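Trorby Festival of Horror and Fantastic Film
Frequently Asked Questions for Filmmakers and Ticket Holders

Last revised March 6, 2023

The answers on this page apply to the coming edition of the festival and replace those published for earlier editions. Where an answer differs from the printed entry rules, the printed entry rules apply.

ENTERING A FILM

What kinds of films does the festival accept?

The festival accepts feature films and short films in which horror, the supernatural, or the fantastic is a main element. Ghost stories, monster films, folk horror, psychological horror, and dark fantasy are all eligible, as are comedies that draw on any of these. Crime thrillers are considered when dread or the uncanny plays a substantial part in them. An entrant who is unsure may send a one-page summary to the Programming Office before paying the entry fee.

Does a film have to be violent or frightening to qualify?

No. In past editions the audience award has gone to films with very little on-screen violence. The Programming Office does not score films on how frightening they are, and there is no preferred level of gore.

Is there a limit on running time?

A short film may run up to 40 minutes, including credits. Anything longer is treated as a feature. The running time given on the entry form should be that of the finished file and should include all opening logos. Entries whose true running time differs noticeably from the stated time may be moved to another session.

May I enter a work in progress?

A rough cut may be entered provided that the picture edit is substantially complete. Temporary music and unfinished visual effects are acceptable at this stage and should be noted on the form. The final version must be delivered by the date in your invitation letter. The festival is unable to screen temporary music to which the entrant does not hold the rights.

My film has already been shown elsewhere. Is it still eligible?

Short films may have been shown anywhere, in any form, including online. Feature films must not have been released commercially in the region or made freely available online before the opening night. Screenings at other festivals do not affect eligibility.

How many films are selected?

The last edition received 412 entries in the short film section. The number selected varies with running times. The feature competition is fixed at nine titles.

Who watches the entries?

Every entry is watched in full by two readers working separately, who each submit a written report. Where the reports disagree, the film passes to Bülent Kılıçarslan, Head of Programming, for a third viewing. Readers do not watch entries by persons they have worked with or are related to.

May I ask for feedback?

The reports are internal papers and are not released. Entrants who are not selected receive a letter stating the outcome only. Staff are unable to discuss individual decisions by telephone.

TECHNICAL REQUIREMENTS

In what format should the film be supplied?

Entries are made by private online link. The link should not expire before the end of April and should not require the reader to open an account. Selected films must be supplied for theatrical projection in the format named in the invitation letter. Discs and tapes are no longer accepted.

Are English subtitles required?

Yes, for any film in which dialogue in another language is needed to follow the story. Subtitles must be part of the picture or supplied as a separate timed file. Dialogue that is meant to be left untranslated, such as an incantation or a voice heard through a wall, should be marked as such in the notes section of the form so that it is not reported as a fault.

My film is very dark. Will it be projected properly?

The main house at the Cotodholm Theater is checked for brightness before the festival opens. Horror films are often graded on a computer monitor in a dim room, and shadow detail seen there may be lost on a large screen. Entrants are advised to view at least one night scene in a theater before delivery. A short projection test may be booked on the morning of the screening. The projectionist will not change the brightness or the sound level during a public show.

How loud may the sound be?

All films are played at the house level. Sudden loud effects are accepted as part of the genre. Films with an average level far above that of the other titles in a session may be turned down to match, and the entrant will be told before this is done.

CONTENT ADVISORIES

Why does the entry form ask about content?

The festival publishes a short advisory for each film. Entrants are asked to state whether the film includes flashing light, harm to children, harm to animals, sexual violence, or self-harm. The advisory appears on the ticket page and at the door. It is kept as general as possible in order to protect the plot.

Flashing light deserves particular care. Entrants should list the times at which it occurs, even when the effect lasts only a few seconds.

Can I decline to have an advisory printed?

No. An entrant may propose different wording, and reasonable requests are usually met. Sreekumar Warrier, Audience Services, makes the final decision on wording.

Were animals harmed, and how do I show that they were not?

Any film in which live animals appear must be accompanied by a signed statement describing how they were handled. Films in which an animal was injured or killed for the camera are not shown. The rule applies to older films in the retrospective section as well, and where it has led to the removal of a title, the program notes say so.

TICKETS AND ATTENDANCE

What is the minimum age?

Evening sessions are open to persons aged 18 and over. Selected afternoon sessions are open to persons aged 15 and over and are marked in the program. Proof of age may be requested. Infants are not admitted to any session, including those outside the competition.

I am easily frightened. Which session should I choose?

The Flestura Strand, presented in the smaller house, is made up of ghost stories and dark fantasy of a milder kind. It is not free of frightening moments. The advisory for each title should be read before booking.

May I leave during a film and return?

Ticket holders may leave at any time. Readmission is at a suitable pause, through the rear doors only. Persons who leave a session because of its content may exchange the ticket for another session on the same day, subject to seats being available. Refunds are not given.

Are costumes permitted?

Costumes are permitted in the lobby and in the theater. Full-face masks must be removed at the ticket check and during the film. Replica weapons of any material are not admitted. Stage blood must be fully dry before the wearer takes a seat. A cleaning charge will be made where upholstery is marked.

Is there assigned seating?

Opening and closing nights have assigned seats. All other sessions are unreserved, and doors open 20 minutes before the start. Wheelchair spaces and companion seats are held in every session until the house lights go down.

Will filmmakers be present?

Directors of competition features are invited to take questions after the first screening of their film. Questions are put through a moderator. Audience members are asked not to reveal the endings of other titles in the program when asking a question.

THE SUBRAMANIAM PRIZE

What is the Subramaniam Prize?

The Subramaniam Prize is given to the best first horror short by a director who lives in the region. It carries an award of $2,000, paid in one sum to the director named on the entry form. Co-directors divide the award equally unless they instruct otherwise in writing.

Do I need to apply separately?

No. Every eligible short is considered. The entrant should mark the box confirming that the film is the director's first to be entered in any festival. Student exercises that were shown only within a school do not count as earlier films.

Can a film shot at home on a small budget compete fairly?

Yes. Budget is not asked for on the form and is not known to the readers. Many of the shorts considered for the prize take place in a single home, often in one room, and the jury has no objection to an ordinary setting.

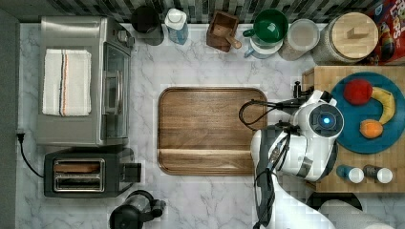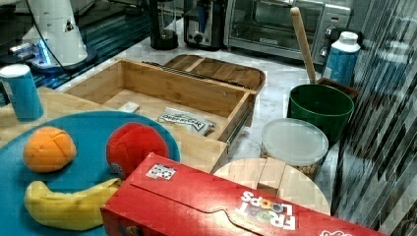 Huguette Bélanger, in a comment sent in on the previous version of the page, wrote that the answer on small budgets was welcome but left out the matter of sound. Her own short was set entirely in one apartment, and the reports of neighbors' footsteps on the recording had worried her far more than the lighting. She asked whether a film with some unwanted background noise would be marked down, and whether dialogue recorded again afterward would be held against it.

Annapurna Pai replied for the Programming Office that dialogue recorded afterward is entirely acceptable and need not be declared. Background noise is mentioned in a reader's report only where it makes speech hard to follow. Entrants who intend to replace the sound before delivery should say so in the notes section, under "Work remaining."

CONTACT

Questions not answered on this page may be sent in writing to the Programming Office (entries and technical matters) or to Audience Services (tickets, access, and advisories). Please give the title of the film or the booking reference in the subject line. The office does not accept entries in person.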